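Bags at the Gate: How Fans at Dukstead Park Feel About the Clear Bag Rule
Final project report, Sport and Community seminar, Gemell College

Why we picked this

Most of us in this group grew up going to ball games with a parent's backpack full of sunflower seeds, sweatshirts and at least one sandwich wrapped in foil. So when Dukstead Park started letting in clear bags only, at the beginning of last season, it was the thing everybody on our dorm floor had an opinion about, even the people who don't care for baseball. One of us was turned away at the first-base gate with a canvas tote that had been to more Dukstead games than some of the players. That tote went back to the parking lot, and this project more or less started on the walk there.

Our question was a simple one. Did the rule change how people feel about coming to the park, and if so, who minds it most? We were not trying to find out whether the rule makes anyone safer. We don't have the training for that, and the club, understandably, wasn't going to hand its security records to a bunch of sophomores.

A little background

Dukstead Park is small. It holds crowds that a big league team would be embarrassed by and that our town is very proud of. Before the rule, an usher would peek into your bag with a flashlight and wave you on, and on busy nights the peek could be pretty quick. Under the new rule you need a see-through bag or a purse no bigger than your hand. Diaper bags and medical bags go to a separate table by the Sevau gate, named for the dairy that sponsors it (they also do the ice cream, and we recommend it warmly). Everything else goes back to your car or into a rented locker made by a company called Cao. The lockers take coins or a card and are a bit of a hike from the gates.

How we did it

We went to home games through the summer and into September and stood outside the gates with clipboards, in pairs, wearing our Gemell shirts so people would know we weren't selling anything. The survey was one page. It asked how often the person came, who they came with, whether they had ever been turned back over a bag, and how they would rate the rule from one to five. There was a blank space at the bottom for comments, and people used it! Some turned the sheet over and kept going on the back.

We ended up with 137 completed surveys. We also had longer talks with 34 fans who said they didn't mind giving us an extra few minutes, usually while waiting for somebody to park. The answers on paper were typed into a shared spreadsheet in the evenings, and each sheet was checked by a second person, which caught more typing mistakes than any of us would like to admit. Comments were sorted by theme. Where a comment fit two themes, we counted it in both. 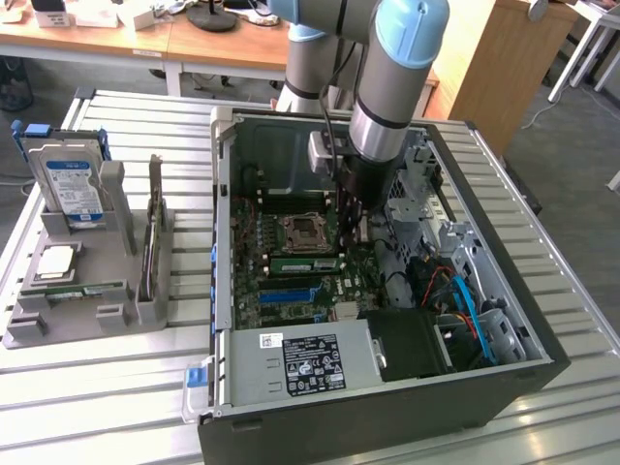
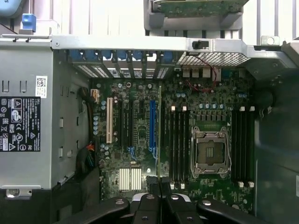 What we found

The first surprise was how many people were fine with it. More than half of the fans who filled out our survey gave the rule a four or a five. A lot of them said the same kind of thing in the comments: they'd been annoyed in April, they bought a clear bag, and now they don't think about it. Several people told us the line moves faster than it used to, although we didn't time the lines ourselves and can't say if that's so.

The unhappy group was smaller but a good deal louder, and it was not the group we expected. We had guessed students would complain most. In fact students mostly carry a phone and a student ID and walk right in. The lowest ratings came from parents of little kids and from older fans who have held the same seats for years. Parents wrote about the separate table, where one slow family can hold up everyone behind them. The longtime fans wrote about privacy, and also about something harder to put in a column, a feeling that the park used to know them. One woman told us she had carried the same knitting bag past the same usher for so many summers that being asked to leave it in a locker felt like being asked for ID at her own front door.

Of the people in the longer talks, 17 had been turned back at least once. Nearly all of them said the walk to the lockers bothered them more than the rule did. The phrase "just put up a sign" came up so often that we made it a theme of its own. There is a sign, by the way. It faces the street, and if you come in from the parking lot you pass behind it.

Things that went wrong

Our first two evenings are hardly worth mentioning because it rained, and people under umbrellas don't fill out surveys. We also only talked to fans who still come to games. Anyone so put out by the rule that they stopped coming was at home, where we couldn't ask them, so our results are probably kinder to the rule than they should be. And a question about "how often you attend" turned out to be confusing to season ticket holders who share seats with relatives. We would word it differently next time.

What we would suggest to the club

Turn the sign around, or add another one at the lot. Put a second table at the Sevau gate on weekend afternoons, when the strollers come. Move a few of the Cao lockers closer in, if the fire lane allows it. We sent a one-page version of these ideas to the front office in November and got a friendly note back saying they would look at the sign before opening day.

We'd like to thank the ushers, who let us stand in their shade, and every fan who stopped to talk with us when they could have been getting a hot dog. The survey form and the full list of comment themes are in the appendix.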